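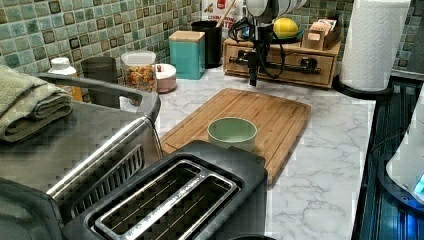
Laltaslow kitchen station: arm above the counter, bowl on the cutting board.

Ticket 1252
Category: Equipment purchase, planning
Location: Murthy Building, kitchen station
Status: Pending requester
Priority: Normal

Request as submitted

The Laltaslow project requests approval to purchase a spare gripper for the arm at the kitchen station, together with replacement fingertips and a set of cable guides. The station currently has no spare gripper. When the present unit was sent to Tondell for service in March, all work at the counter stopped until it came back, and two planned sessions had to be moved to the next quarter. The project would like to avoid a second stoppage of that kind.

The requester has attached a quote from Tondell for the Hudetti gripper and asks whether the full amount can be charged to the current equipment line.

Response 1, Equipment Planning

The request has been received and the quote has been read. Three points need to be settled before it can go forward.

First, the quote lists the gripper without a mounting plate. Please confirm with Tondell whether the plate now in use can be moved from one unit to the other. If it cannot, a second plate must be added to the quote. A plate ordered later would be treated as a separate purchase and would go through review again.

Second, the quote does not say whether calibration is included. At the last service it was billed on its own line, and the project had not set money aside for it.

Third, the fingertips are consumable items. They should be charged to supplies and removed from the equipment request.

Response 2, requester

Tondell has confirmed that the mounting plate can be reused. Changing the gripper takes one technician and does not require the arm to be taken down. Calibration is not included in the price. A revised quote has been requested with calibration shown as an optional item. 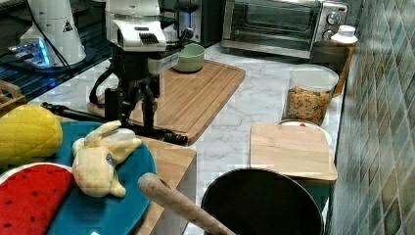

The fingertips have been moved to the supplies list. The project also asks that the cable guides stay on the equipment request, as they are fastened to the arm and are expected to remain in place for the life of the unit. Two cable connectors were replaced last year after strain near the wrist, and the guides are meant to reduce that kind of wear.

Response 3, Equipment Planning

The cable guides may stay on the equipment request. Please give their length and the fastening method, so that the technician can check them against the full travel of the arm before the order is placed.

The equipment line for this station has $800 left for the current period. The gripper and the guides fall within that amount. The gripper, the guides and calibration together do not. The requester is asked to choose one of the following:

Option A. Order the gripper and the guides now, and place calibration in the next period. The spare would be stored and could not be put into service until calibration is done.

Option B. Hold the full request until the next period opens and place it as one order.

Option C. Order the gripper now with calibration, and defer the guides. This would fit the balance only if Tondell agrees to carry out calibration during the service visit already booked for the station.
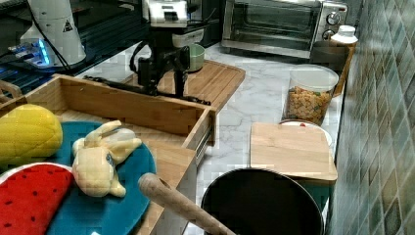 Gripper above the cutting board, with the open drawer and placemat in the foreground.

Response 4, requester

The project prefers Option C. A spare that cannot be used would not address the original problem — the station would still stop if the present gripper failed. Tondell has been asked whether calibration can be added to the booked visit and has promised a written answer by Wednesday.
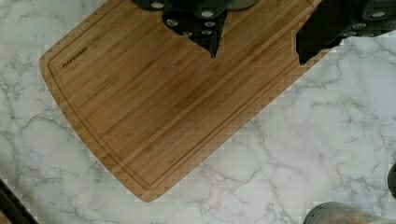
Equipment Planning, Murthy Building

Response 5

Option C is noted as the preferred choice. The order will not be released until the written answer from Tondell has been added to this ticket. If the answer is no, the request will move to Option B unless the requester asks otherwise.

The cable guides have been entered on the planning list for the next period. Their length and fastening method are still required.

Open items
Written answer on calibration: requester
Revised quote with the guides removed: requester
Check of the guides against arm travel: technician, next period
Storage shelf for the spare gripper: Equipment Planning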